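Lemadthorpe Lunch Program Moves to Set Trays
Posted 5/4/25

LEMADTHORPE – The weekday lunch program at the Gosling Street hall will stop using its self-serve cutlery bins this month and start handing every diner a tray with the place setting already on it.

Under the new arrangement, each tray goes out with a plate, a fork and a spoon. Diners will pick one up at the end of the serving line, have the plate filled, and carry the whole thing to a table. Knives will be kept at the counter and given out on days when the menu calls for them.

The program serves lunch to almost 200 people a week, most of them older residents of Lemadthorpe and the streets around Otcombe Park. Pui-shan Chang, who runs the kitchen, said the old bins caused a jam at the front of the line nearly every day.

"People would get their plate, then put it down somewhere to look for a fork, then go back for the spoon they forgot," Chang said. "If you use a cane, that is a lot of picking up and putting down."

The hall bought 55 sets in January. The trays are red with a raised rim, and the plates are a plain round style in a pale peach color. The forks and spoons have colored handles. Chang said she asked for color after several regulars told her they had trouble finding all-metal cutlery on the gray trays the hall used before.

The total cost was $1,223, paid out of the hall's equipment fund. That figure includes a drying rack and a spare box of spoons, which Chang said go missing faster than anything else in the kitchen.

Staff spent part of the spring working out how the settings should be laid. One version had the fork and spoon on the wood of the table with the tray between them, the way a place mat would be used. Another put the cutlery inside the tray with the plate. Both were tried on the butcher-block table.

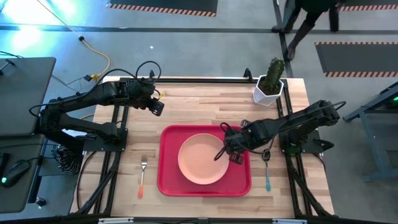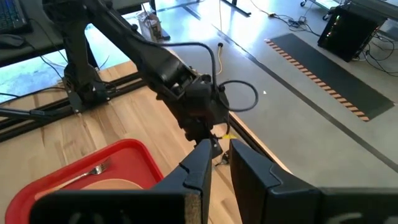

Red tray, round plate and fork on the wooden table.

The second version won out, mainly for carrying. Ulises Retamal, who works the serving line, said a fork laid beside a tray looks good on a table that has been set ahead of time but is no help to a person walking across the room.

"We liked how the first one looked," Retamal said. "We still might do it that way for the holiday dinner, when everybody is already sitting down."

Small details took longer than expected. A plate placed in the exact middle of the tray leaves little space for cutlery next to it, so the kitchen will set the plate toward one end. Forks and spoons will lie together along the other end with the handles facing the diner. A printed card showing the layout will be taped up by the dish window.

Trays will be set in the morning before the doors open and stacked on the two lower shelves of the rolling cart. Plates will travel separately until serving time – stacking the trays with plates on them was ruled out after the first try.

Domingo Insaurralde, a retired bus driver who eats at the hall most days, said he was in favor of the change but hoped the kitchen would keep a few loose forks within reach.

"You drop one, you need another one," he said. "I don't want to stand in line again for a fork."

Chang said a cup of extra forks and spoons will stay on the counter next to the napkins. Diners who prefer to use their own cutlery from home may still do so.

The old gray trays will not be thrown out. Fourteen of them are going to the craft room, where they will hold paint and clay, and the others have been offered to the Drastach Road preschool. The cutlery bins will be kept in storage for the summer picnic.

The first lunch with the new trays is planned for next Monday. The menu is chicken and rice with green beans, and rice pudding to follow. Lunch is served from 11:30 a.m. to 1 p.m., and no sign-up is needed. Diners are asked to return trays to the dish window with the plate on top and the fork and spoon in the soaking tub.

Anyone who needs a tray brought to the table can ask at the door or tell a member of the serving staff. Questions about the program can be left at the hall office on weekday mornings.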